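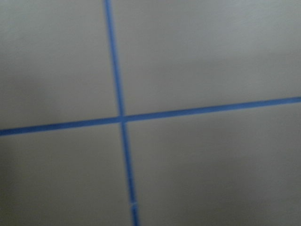 Marmont Jersey Sizes: read me first

Hi! If you've ever ordered a soccer jersey in your usual size and ended up with something that would fit your nephew, this data set is for you. I run a small online shop called Marmont out of Clastarville, and I got tired of answering "does this run small?" with a shrug. So I started measuring every jersey that came in the door, typed it all into a spreadsheet, and kept going until the spreadsheet got out of hand.

What's in it

There are 4000 rows, one per jersey, and 21 columns. The main file is jerseys.csv. The columns you'll probably care about are tag_size, chest, length, sleeve, fabric, cut and season. Everything is in inches, measured flat, so double the chest number if you want to compare it with a tape around your body (I forget this myself, constantly).

There's a second file, returns.csv, with 300 rows. Those are jerseys that came back to the shop for fit reasons, with the customer's complaint boiled down to a short code like TIGHT_CHEST or TOO_LONG. No names, no addresses, no order numbers. I stripped all that out before the file ever left my laptop.

How I measured

Jersey flat, buttons or zipper closed, wrinkles smoothed out but not stretched. Chest goes armpit to armpit. Length runs from the highest point of the shoulder down to the hem, and if the back hem is longer than the front I used the back. Sleeve is shoulder seam to cuff - for raglan cuts there's no real shoulder seam, so I measured from the collar and put "raglan" in the cut column. Please filter on that before you average anything!

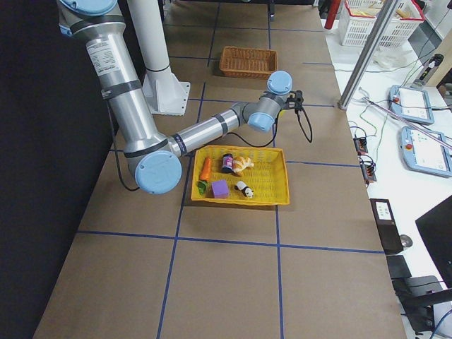 I rounded to the nearest quarter inch. Used jerseys are marked with a 1 in the worn column, and I'd be careful with those, especially the cotton ones, as I have no idea how many hot dryers they've been through.

Known problems

Kids' sizes are thin. I only started stocking them in August, and the tag sizes are all over the place (some go by age, some by height, and one supplier uses plain numbers that I still can't decode).

The season column is a guess on older stuff. If it's blank, I gave up.

Women's cuts from the Rustmont batch were measured with a different tape, and 8 rows looked off when I went back over them. They're flagged in the notes column with "check" and I haven't fixed them yet.

Versions

The first release went by the name Yan. Same layout, but it had sleeve and length swapped for goalkeeper jerseys. If you've got a copy of Yan sitting around, toss it and grab this one.

Using it

Do what you like with it, including for your own shop. A link back to Marmont would be nice. If you find a bad row, send me the row number and what you think it should say - I'll dig the jersey out if it hasn't sold.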